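# Robot Rules at the Snack Table

Robots can help with little jobs. Putting snacks in a box, moving a toy. But even little jobs need rules!

We use four at the Vandbridge kids' club. Learn them before you touch anything.

- **Look first.** What's on the table? Glasses and mugs can tip over -- so go slow near them.
- **Soft squeeze.** Cake squashes. Pick it up gently, by the wrapper.
- **Fingers out.** Never put your hand between the gripper pads. Not even for a second.
- **Know your stop.** Everybody has to know how to stop the machine before it starts. Evrybody.
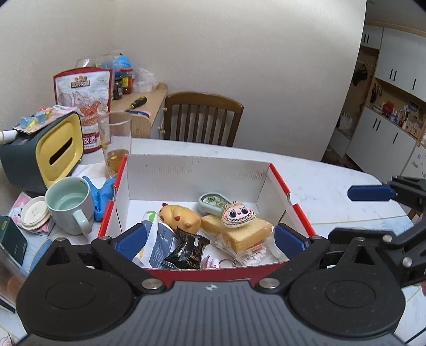 Blue pads do the touching.
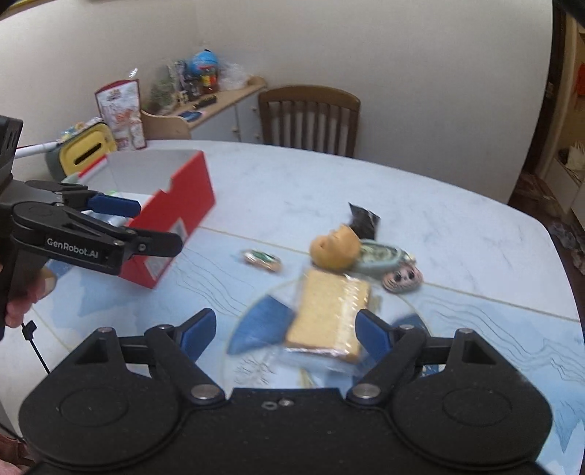

**Why can't a robot just go as fast as it wants?**

Because people are near it. A slow robot gives you time to move your hand away, and it has time to stop to. Fast robots in factories often work behind a fence, or with a sensor that slows them down when someone walks up.

Grown-ups have rules too. Ours are on the Iltcombe safety sheet -- 46 lines long, pretty boring, still worth reading. Line one says check for loose cables. Line two, tie back long hair.

Something looks wrong? Stop. Step back. Tell a grown-up. Then wait till they say it's OK to start again.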